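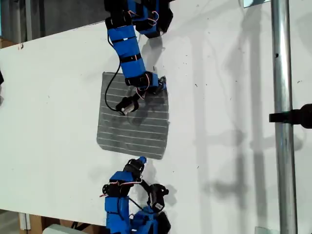 Fig. 2 – Dark grey mat on a white tabletop.

Section 2. Setting up your work surface

Read this before you unpack the cutting tools. Applies to all Stalari mats and to the Krasniqi board if you bought the one with the raised lip. If yours is the old Bredthorpe pattern (holes in the corners) skip to 2.4, the rest won't make much sense.

2.1 Choosing the table

Any flat table. Kitchen table fine. Folding table fine if the legs lock. Not a glass top. Not a table with a leaf down the middle unless the mat sits wholly on one side of the join.

1. Clear the table. Everything off, including the cloth.
2. Wipe with a damp rag, no polish. Polish makes the mat slide.
3. Dry it. Leave it a few minutes anyway.
4. Press down on each corner of the table. If it rocks, fold some card under the short leg.
5. Check the height. Stand up straight, arms by your sides, bend your elbows. The table top should come a bit below your elbows. Too low and your back will tell you by teatime.

Note: if you work sitting down, ignore step 5 and use a chair without arms.

2.2 Unrolling and flattening the mat

The mat comes rolled. It will want to stay rolled. Do not iron it.

1. Cut the tape. Scissors, not the knife – people go straight through into the mat.
2. Unroll it face down on the table.
3. Put a heavy book on each corner. Leave for 12 hours, overnight is easiest.
4. Turn it over. If the edges still lift, books back on, same again.
5. Still lifting? Move it somewhere warmer and try again. Mats kept in a shed over January can be very stubborn.

CAUTION: Keep away from radiators, hobs and sunny windowsills. A mat that has gone wavy from heat will not go flat again and we can't replace it under the guarentee.

Note: there is a smell at first. It goes. Open a window.

2.3 Placing the mat

1. Lay the mat near the middle of the table. Square to the edge if you like things square, but it makes no difference to the cutting.
2. Leave a clear border of table on every side for your ruler to overhang.
3. Push the mat with the flat of your hand. It should grip. If it slides, lift it, wipe the underside, try again.
4. Put the lamp on the opposite side to your cutting hand. Left-handed, lamp on the right. Right-handed, lamp on the left. Otherwise the shadow of your own hand falls on the line.
5. Knife goes at the back of the table, blade in. Never in your lap, never under the paper.

CAUTION: Blade in every time you put the knife down. Even for a second. Even to answer the door.

2.4 Bredthorpe pattern mats only

1. Find the corner pegs – small bag, taped inside the lid of the box.
2. Push a peg down through each hole, flat end up.
3. Set the mat into the Bredthorpe tray and press until the pegs click.
4. To take it out, push up from underneath. Don't lever it with a ruler.

Missing pegs: ask for part 738. The shop at Stuststead keeps them behind the counter, or write to us. Please don't use drawing pins.

2.5 First cuts

Use scrap. Not your good card.

1. Lay one sheet of scrap on the mat and hold the steel ruler down with your fingers spread, tips well back from the edge.
2. Draw the knife towards you, lightly. Don't try to get through in one go.
3. Same line again, a little firmer.
4. Lift the scrap. A faint mark in the mat is normal and mostly closes up. A deep groove means you are pressing too hard.
5. Do a few more until it feels easy, then change the blade. Yes, already. The one in the box is only for practise.

Note: thick board needs more passes. Mountboard over 2 mm – use the heavy knife, see Section 4.

2.6 Cleaning and putting away

1. Brush off bits with a soft brush. A dry paintbrush will do.
2. Glue spots: let them dry, then rub off with your thumb.
3. Pencil and ink: lukewarm water, one drop of washing-up liquid, soft cloth. Never hotter than 30 degrees.
4. No white spirit, no nail varnish remover, no scouring pads.
5. Store flat. Under a bed or behind a wardrobe is fine, so long as it isn't bent. Don't roll it up again.

Turn the mat round every few weeks so you aren't always cutting in the same spot. When the surface starts catching the blade, use the other side. When both sides catch, it's done – cut it up for coasters or plant pot stands.

Changes to this section: 2.4 rewritten, lamp position corrected in 2.3 (it was the wrong way round, sorry to all the left-handers). Corrections to Fasil Wolde please, with the section number.

Next: Section 3, Rulers and straight edges.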